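Dish Rack and Hand-Washing FAQ

I get the same handful of emails every month, so I finally put the answers on one page. I wash everything by hand in a small rental kitchen with no dishwasher, and I've done it that way for 13 years. Take what's useful and ignore the rest!

Last updated 14 October 2026

Do I really need a rack? Can't I use a towel?

You can, and I did for ages. My trouble with a towel is that it's soaked by the second load and then the glasses sit in a puddle. If you live alone and eat out a lot, a towel is fine. If you cook most nights, get the rack.

Plastic or metal?

I'm a plastic person (I know, I know, the metal ones look nicer). My first rack was a coated wire one from Prirkon, and the coating split at the corners after one winter and left little rust dots on the counter. Plastic doesn't rust, it's quieter when you drop a plate into it at eleven at night, and I can scrub it with an old toothbrush without worrying about scratching anything. It does get cloudy from hard water, but vinegar takes care of that.

How big should it be?

Measure the counter first, then measure your biggest dinner plate. I skipped the plate part once and had to send a Skarkik rack back, and the return shipping cost me nearly as much as the rack did. For two people I'd go with something that holds a full dinner's worth of dishes and no more. A huge rack just turns into a cupboard. You'll never put anything away.

What order do you wash in?

Glasses, then silverware, then plates and bowls, then whatever greasy horror is left on the stove. I change the water at least once, usually right before the pans. My sister does it all in one sink of gray water and she's still alive, so do what you like.

Why do my bowls never dry properly?

This is the big one, I get it more than everything else put together. Most racks are made with plates in mind. A plate slides between the tines and stands up straight, and a bowl just sort of flops wherever it wants to. If it flops open side up, you've got a tiny pond in there in the morning. Flat upside down isn't great either, at least with deep bowls, because the steam stays trapped inside.

What I do is lean each bowl on its side, with the opening tipped a little bit down, and leave a gap before the next one. It takes up more room, so I only do 4 at a time.

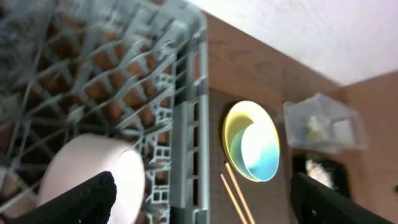 If you've got more bowls than that, dry the first batch by hand and start over, or spread the extras on a mat next to the rack. Wide, shallow bowls are easier, by the way. My Palma cereal bowls are so tall and narrow that they tip over if I look at them wrong.

Do I need a mat too?

I like having one. It catches the drips when you're carrying things over from the sink, and it's a good parking spot for anything that won't sit nicely in the rack. Pick a dark color if tea stains bother you. Hang it up overnight or it'll start to smell.

How do you clean the rack itself?

Every 2 weeks I put it in the bathtub with hot water and a good glug of white vinegar, let it sit while I watch something, then go at the corners with the toothbrush. The Tonico bottle brush is great for the slots if you already own one, but please don't buy it just for that.

Will you do a page on knives and cutting boards?

Yes! I'm hoping for December. Send me your questions in the meantime, especially about wooden boards, I've got a lot to say about those.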